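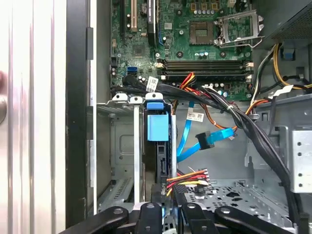
By the Hustthorpe Kids' Science Desk | Friday, June 23, 2023

How does a town buy a robot?

The recycling shop in Hustthorpe takes old computers apart so the parts can be used again. A desktop computer has a lot packed inside: a green motherboard, slots for memory, a power supply, and bundles of cables held with ties. Taking all that out by hand is slow. The shop wants a robot arm to help.

A robot arm costs a lot of money, so the shop had to make a plan first. The plan is called a budget. A budget is a list of what you need and what each thing costs.

The arm is the biggest cost, but it can't do much alone. It needs a gripper, the part with fingers that picks things up. The shop asked two companies for prices. Prindska wanted $3,786 for its gripper. Hidbridge wanted $2,254. A price a company gives you before you buy is called a quote.

The Hidbridge gripper costs less, but its rubber fingertips wear out. A new set is $157. Before choosing, the shop had to guess how many sets it would use in a year. If it needed ten sets, that would add $1,570, and the Hidbridge gripper would end up costing more than the other one. Try the math yourself and see.

Then there is the job itself. Pulling out a memory stick is different from unplugging a thin cable. Some plugs have a small catch that must be pressed first. The shop wrote down every job it wanted done and marked the ones that people should keep doing. Small screws stayed on the people list.

Other things went in the budget too:

A strong table that does not wobble
Safety training for the workers
Spare parts
Electricity

The shop named its plan Project Noguchi. It will pick a gripper in August.

Words to know
Budget: a plan for spending money
Quote: a price given before you buy
Gripper: the hand of a robot arm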